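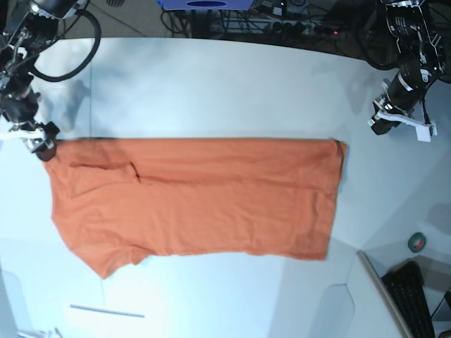 Camiseta naranja doblada a lo largo sobre la mesa

3. Crear su perfil de candidato en Brulum

Necesitará una dirección de correo que consulte a diario y su currículum en PDF (máximo 5 MB).

1. Pulse «Nueva cuenta» y confirme el enlace que recibirá por correo. Caduca a los 20 minutos.
2. Rellene «Formación» empezando por el título más reciente. Si aún no ha terminado los estudios, marque «En curso».
3. En «Experiencia» incluya también prácticas y trabajos de verano – muchas ofertas para recién titulados los admiten.

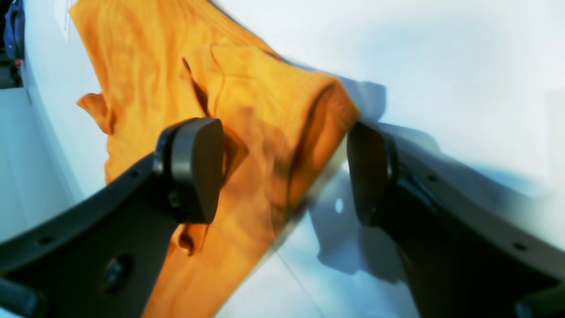 4. Suba el currículum. Compruebe las fechas que el sistema importa; los meses suelen salir cambiados.
5. Elija hasta 40 palabras clave y active las alertas.

Nota: el perfil no es visible para las empresas hasta que pulse «Publicar».

Precaución: si cambia el correo con una candidatura abierta, las citas de entrevista seguirán llegando a la dirección antigua.

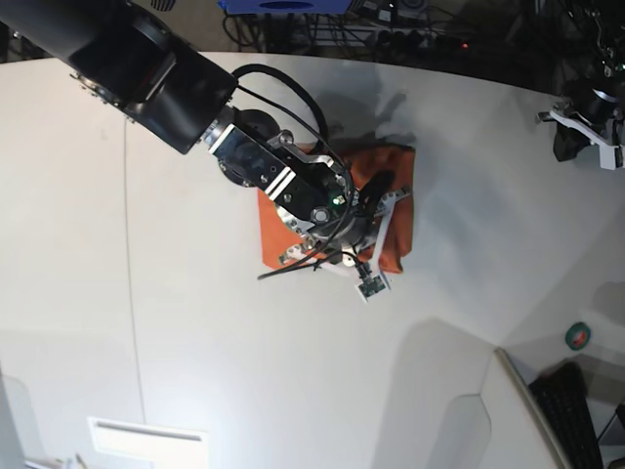

3.1 Enviar una candidatura

1. Abra la oferta y pulse «Presentarme».
2. Adjunte la carta. No se puede sustituir después del envío.
3. Guarde el número de referencia.

Última actualización: 2020-02-12

Compartido 20 veces · 2 comentarios

Mizanur Siriwardena
A mí el enlace me llegó a correo no deseado. Convendría añadirlo al paso 1.

Remo Haslinger
¿Se pueden tener dos currículums en el mismo perfil? Busco en dos sectores distintos y no encuentro la opción.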